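Marble Counters: Your Questions
Last updated: May 2022

Which cleaner can I use every day?
Warm water with a little dish soap is enough. Please do not use vinegar or lemon, they leave dull marks on marble. Wipe with a soft sponge and dry with a towel. 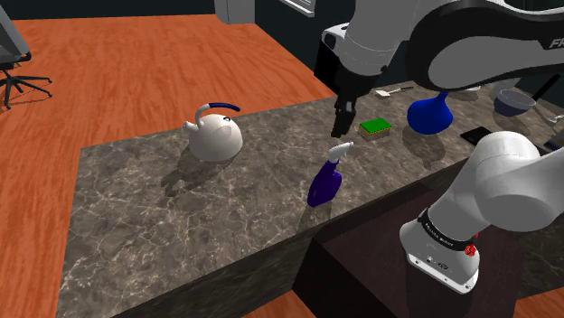
For old grease you can repeat the same wash 2 times. If it stays, write to us before you try something stronger.

How often must the stone be sealed?
In a busy kitchen, once a year — we suggest July, when windows can stay open. Put a drop of water on the stone. If the place becomes dark, the sealer is finished.

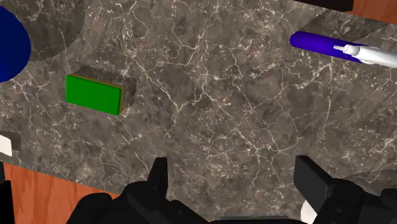
Áine Cullinane wrote to us that she seals only the part near her stove, and after this she had a visible border. We recommend to treat the full surface.

Do you come to Olvera?
Yes, the visit costs 50 euros.

14 shares | 3 comments
© Proketti Stone Care | Contact | Back to top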